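Home Projects Reports Reading Room Contact

Folding as a Household Skill: Project Report
by the Posto project group
September 2019 – 9 min read

Our project began with a fairly ordinary complaint, one that most of us had brought with us from home: laundry gets washed on time, and dried on time, and then it sits. We wanted to spend a term looking closely at the part that comes after drying, meaning the table, the basket, the soft clothes that won't lie flat, and the little decisions a person makes before something counts as put away. We called the project Posto and did nearly all of it on one white work surface. 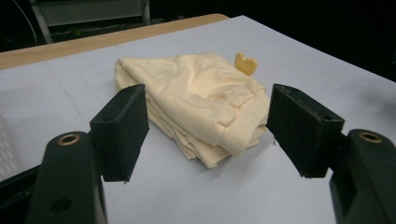
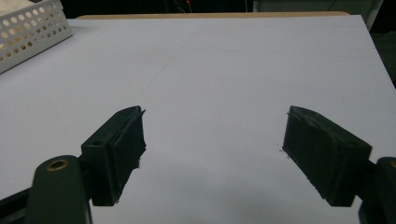
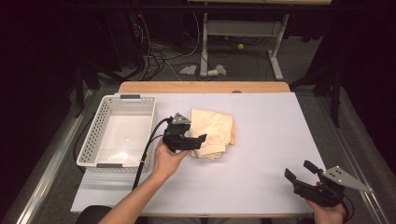
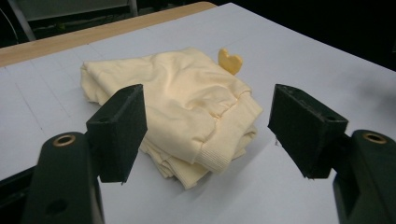 We had started in March with towels, as I suppose everyone would, and towels taught us very little. They have four corners and they forgive you. So after a couple of weeks we moved on to knitwear and sweatshirt fabrics, and that's where the project really got interesting (and where we fell behind our own schedule, I should admit). Soft knits slide over themselves. You lay down a sleeve, you smooth it nicely, and by the time you've brought the body over it there is a lump in the middle again. Ribbed parts behave differently from the rest because they pull in, and a fold that crosses a ribbed band tends to open up a little when you let go.

We tried three ways of folding. The first we called the Gurnirik fold, after the student residence where one of us learned it: sleeves in, then the bottom third up, then the top third down. The second was a plain half and half again. The third was a loose roll, pressed flat afterward. Each trial was written down in the log with the fold used, the kind of fabric, and whether the bundle kept its shape when it was lifted and set into a basket. By the end of the term the log had 1034 entries, of which 214 were marked "came apart on lifting." Most of those were rolls, and I don't think any of us was surprised, although we had all liked the roll best at the beginning!

The basket turned out to matter more than we had planned for. We'd expected to write one paragraph on it and then kept coming back to it in our meetings. If it stands on the same surface as the clothes, you lose a good part of your folding space, and you start making smaller, thicker bundles without meaning to. If it's on the floor, you bend down every time and the stack leans. For a long while we argued for a side shelf – the Pruvost shelf in our equipment list – but it was too narrow for thick sweatshirts, and in the end we went back to having the basket on the table at the left.

There are things we would do differently. We didn't note which way up each bundle was set down, and we very much wish we had. We also changed the wording in the log halfway through, from "neat" to "holds together," and about 100 of the early entries had to be left out of the comparison for that reason. The full log is kept in the Riltix folder along with the sheet of fabric types, and the group taking over next term is welcome to both. They have asked to begin with children's clothes, and we've left them our notes on short sleeves, such as they are.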